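Kitchen and Household Tips for Learning a Language at Home

Posted Apr 11, 2020 in Home Study

A house is full of words you use every day, and most of them never come up in a textbook. These tips are for adults who are studying on their own or between classes and want to get some practice out of the chores. They work for any language.

Labels

Use painter's tape and a soft pencil. Masking tape leaves glue on cabinet doors after a few weeks, and ink bleeds through near the stove. Write the article with the noun if your language has them. Put the label at eye level on the hinge side of the door, where hands don't rub it off.

Label one room at a time. Start with the kitchen and leave the labels up for two weeks. Take down any word you can say without looking. When half of them are gone, move to the next room.

Verbs are harder to label than things. Put "to rinse" by the faucet, "to fold" on the dryer, and "to sweep" on the broom handle.

Recipes

Cook one dish a week from a recipe written in the language. Pick something you already know how to make, so you can guess the words you don't know. Read it through once before you turn on the stove. Copy it by hand onto a card and slip the card into a plastic sleeve, which wipes clean.

Weights and measures slow people down. Tape a small conversion list inside the cupboard where you keep the flour. If your scale can switch units, leave it on grams for the month.

Shopping lists

Write the list in the language and don't translate it at the store. If you share the shopping, put the English on the back. Keep the old lists in a drawer. After a few months they show which words you use all the time and which ones you looked up every week.

Packaging

Boxes and wrappers often carry the same text in several languages. Cover the English with your thumb and read the other one first. Directions are better practice than ingredients, as they have whole sentences and plenty of commands. Cut out the panels you like, flatten them under a heavy book overnight, and keep them in an envelope.

Audio during chores

Dishes take long enough for one short lesson. Set the speaker away from the sink, on the side of your better ear, and turn off the fan. Play the same track three days in a row before going on to the next. Vacuuming is no good for listening, so use that time to say numbers or verb forms out loud.

Card boxes

A recipe box holds vocabulary cards well. Use three dividers: daily, weekly, and monthly. Move a card back one section when you know it and up to the front when you miss it. If the cards curl from kitchen steam, store the box in the hall.

Next page: Setting Up a Study Corner in a Small Apartment

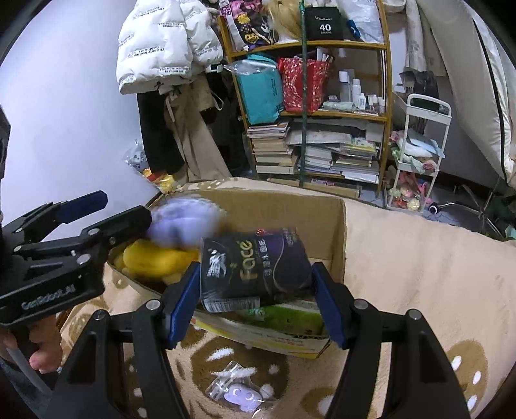

Packaging with Chinese characters and the word "Face" in gold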